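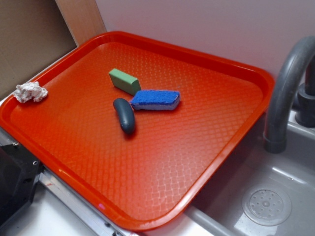 Page 2 of 25

**Arm keeps missing dark things on a red tray – lights, camera or me?**

posted by Renu Rastogi, 343 views

Home build, arm is on a rail by the sink, tray goes half over the basin when I want more room. Job is dumb simple: pick up what's on the tray, drop it in a bin. One fixed cam at the side, one on the wrist. Lit pads on both fingers.

Green block, fine. Sponge, fine most of the time. The dark pickle shaped thing, bad. It closes too early or goes in at a wrong angle and the thing squirts off sideways. Been through 300 practice grabs and it is not getting better. Controller is a Stotach, arm software is Mowat, nothing fancy.

Is this a lighting thing or do I need a differnt wrist cam? Don't want to spend more if I can help it.

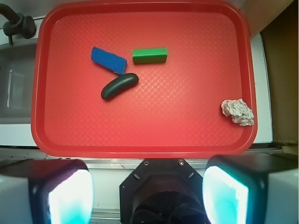
Forgot to say, I already tried the room light off and it got worse. Also slowed the last bit of the approach way down, no change. Exposure is on auto on both cams – maybe that's it? Have not touched the grip force since June.

**Gregor Gourlay**

Take exposure off auto first. Costs nothing. Dark thing on a bright red tray with bright pads next to it, auto is going to hunt every time the hand comes down. Lock it with the hand LOW over the tray, not parked up high. Then turn the pads down till the dark one has an edge you can see by eye on the wrist feed. If you can't see it the software won't either.

Second thing, the texture on the tray. All those little diamonds throw glare and mine kept grabbing at glare. Moved my lamp to the side and it mostly quit.

Recheck your wrist cam offset too. Small error there, big miss at the table.
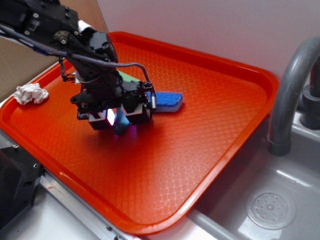 Filed under: Home Builds > Grippers & Grasping

**Jullivia**

just get a Zavar hand, i had the same trouble and swapped and never looked back. not cheap tho

**Renu Rastogi**

Not buying a hand lol. Locked exposure like Gregor said, pads way down. Dark one is better, still rolls. Doing the offset tonight after 9 pm when the sink is free. 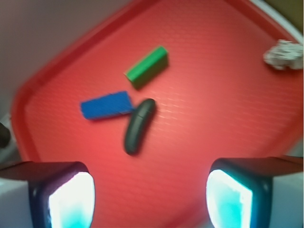 Should the fingers close across a long round object or along it?

Across the short side, with the middle of the object between the pads. Go lower than feels right, too – grab above the widest part and it squeezes out the bottom.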